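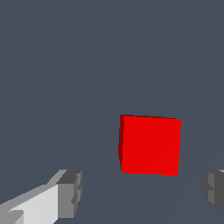

Fig. 1. Red cube on a slate blue-grey ground.

Does Red Shout? Colour and Memory on the Dralstead Town Trail
Student project report, Visual Studies

I started this project because of a bus stop. The one outside Dralstead library was repainted bright red in April, and suddenly I kept noticing it, after two years of walking straight past! I wanted to find out if a strong colour on a dull background really does help people remember where things are, or if I was just enjoying the new paint.

What I did
The town trail is 1,275 metres long and passes 11 signs put up by Uibo, the local heritage group. Six are painted red and the others are grey or dark green. I asked walkers at the end of the trail to mark on a blank map every sign they could remember. I also read the Darkis handbook on street signs, which is old but brilliant on how the eye picks out warm colours against cool ones.

What I found
Red signs were remembered far more often, and I was thrilled with how clear the pattern was on the maps. The surprise came at the churchyard, where a red sign was missed by nearly everyone. It stands against a brick wall — warm on warm — and it just sinks in.

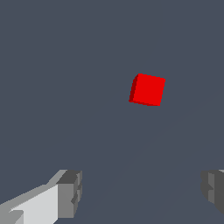
So the background matters as much as the paint, and I think this is the most useful thing in the whole report. A grey sign on the white wall of the old Ploson mill did better than the churchyard one, even though I had it down as the dullest sign on the route. Size made less difference than I expected, though the signs are all fairly close in size, so I wouldn't lean on that.

Problems
Rain kept people away on two of my days, and most walkers were locals who knew the trail already. I would love to repeat it with visitors. I would also ask about the green signs separately, as leaves hide two of them in summer and I only thought of that once the maps were in.

Next I want to try yellow, and I have already asked Uibo if I can borrow a spare board for the churchyard wall.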